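Clondeo: a README for my little pile of seating reviews

Hi! So this is the folder where I keep Clondeo, a plain text collection of what people say about sitting down in coffee shops. Chairs, stools, benches, window ledges with a cushion on them, all of it. I started it because I wanted to know which words people use when a seat is bad, and then I kept going well past the point where I had my answer (my hobbies tend to go that way).

Version 3, last updated 17/10/2018.

What's in the folder

reviews.csv - the main file. 871 rows, one comment per row.
places.csv - one row per coffee shop, with a short code that matches the main file.
words.txt - my list of seat words and which ones I treat as the same thing.
old/ - versions 1 and 2. Please don't use these, the place codes changed.

The columns in reviews.csv

id - just a number. There are gaps where I took out doubles and I didn't renumber.
place - the short code from places.csv.
seat_type - chair, stool, bench, sofa or other. "Other" is mostly ledges and one swing.
comment - the text as I got it, typos and all.
mood - good, bad or mixed. My call, see below.
stay - short, long or blank, if the person said how long they stayed.

Where the comments come from

Two spots. I put paper cards out at the counter in the shops that let me, and I ran a small web form I called Pirano. The form gave me 579 comments and the cards gave me the rest. Card people write less and complain more. Form people tell you about their whole afternoon, which I love, but it makes the mood column a lot harder to fill in.

Everybody who wrote something was told it would end up in a shared file. I took out names, phone numbers and anything about a particular server. If you spot something I missed, write to me and I'll pull the row.
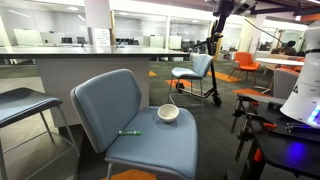 Stools get their own seat type even when they have a back, and I went back and forth on this for ages. In version 1 anything with a back was a chair. Then I read through the comments again and people who sat up high were talking about totally different stuff - where their feet go, climbing on, whether their bag had anywhere to hang. So now it goes by what the writer calls it. If they say stool, it's a stool. If they say "high chair thing" I go with stool too. If they only say "seat" it's other, sorry.

How I did the mood labels

By hand, by myself, in the evenings. I read each comment twice, with a week or more in between, and when I disagreed with myself I put it down as mixed. That means mixed is doing two jobs: comments that really are mixed, and comments where I couldn't make up my mind. I should have made a separate column for that and I may still do it.

A few things I decided along the way:

"Fine" on its own is mixed. "Fine!" with an exclamation mark is good.
"Firm" is good if they stayed long and mixed if stay is blank.
"Cozy" is always good, even for that bench at Bromura that everybody calls cozy and then says they couldn't feel their legs.
Jokes get labeled by what I think they mean. I got some of these wrong, I'm sure of it.

Stuff to watch out for

It's lopsided. Bromura let me leave cards out all through September and Degefa only had them up for a short while, so please don't use this to say one place has better seats than the other. I don't think the numbers can hold that up.

Places with fewer than 20 comments are in the main file but have a "thin" flag in places.csv. I'd leave them out if you're making charts.

Comments longer than 50 words sometimes cover more than one seat. I kept those whole and labeled the first seat they mention, so the end of the comment may be about something else entirely. Search for "then we moved" and you'll find a bunch.

The file is saved as UTF-8. If your spreadsheet turns the apostrophes into mush, import it instead of double-clicking it.

Using it

Go ahead and use it for anything you like, school projects included. A mention of Clondeo would be nice. If you relabel the mood column please send me your version, I'd love to see where we disagree, especially on the word "squishy".

Still to do

Split mixed into two.
Type up the last batch of cards from Degefa.
Figure out what to do about the swing.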